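Loaded-chamber indicator

A loaded-chamber indicator is a small part on a firearm that is meant to show, by sight or touch, whether there is a cartridge in the chamber. It may be a pin, a hinged lever, a raised extractor or simply a notch cut in the barrel hood. Makers commonly describe it as a safety feature. Whether it makes anyone safer is a harder claim to support, and much of the writing in its favour comes from the people selling it.

Types

Mechanical indicators move when a cartridge pushes against them. The pin type rises from the rear or top of the slide, and the lever type tips upward, often exposing a painted surface. On some pistols the extractor does the same job by standing slightly proud of the slide. A viewing port has no moving parts and lets the user look for the colour of brass, which works poorly in dim light and not at all with gloves on.

Cocking indicators are sometimes confused with these devices. They show the state of the striker or hammer and say nothing about the chamber.

Claims and evidence

The usual argument runs that a person who picks up a pistol, removes the magazine and assumes it is empty will be warned by the indicator. This takes for granted that the person knows the part exists, knows which position means loaded, and looks. Someone with all that knowledge would presumably know to open the action as well.

The Inberg survey asked 1,047 licence holders to read the indicator on a pistol unfamiliar to them, and 42 per cent gave the right answer without help. The figure is often quoted by both sides. It came from a single afternoon's handling at each club, and the report does not say how many pistols were used or how worn they were. A follow-up promised for June was never published. 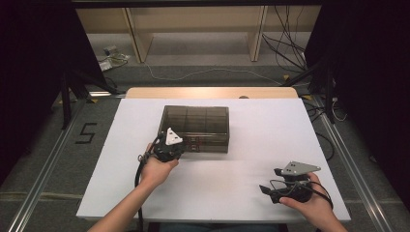 Anastasia Kontogiannis has objected that this sets the bar too high, writing that a part which warns even a few careless people has earned its place, and that no one throws out a smoke alarm for failing to put out fires. The comparison is weaker than it sounds. A smoke alarm makes noise, while an indicator waits to be noticed.

Faults

Indicators can stick. Powder residue and old oil collect under the lever, and a stuck part may show an empty chamber when a round is present. The Spanos pattern, a thin pin on a light spring, was criticised for this after 12 pistols out of 40 examined by the Onditz club gave a false reading. Defenders blamed poor cleaning, which is fair enough, though poorly cleaned pistols are the ones most people own.

The reverse fault, showing loaded on an empty chamber, is less dangerous but teaches users to ignore the part.

Instruction

The Erness course notes give the device one line, telling students to treat it as a warning when it shows loaded and as nothing at all when it does not. Checking is still done by pointing the firearm in a safe direction, removing the magazine, opening the action, and looking and feeling for a cartridge.

See also: Magazine disconnect; Manual safety; Trigger lock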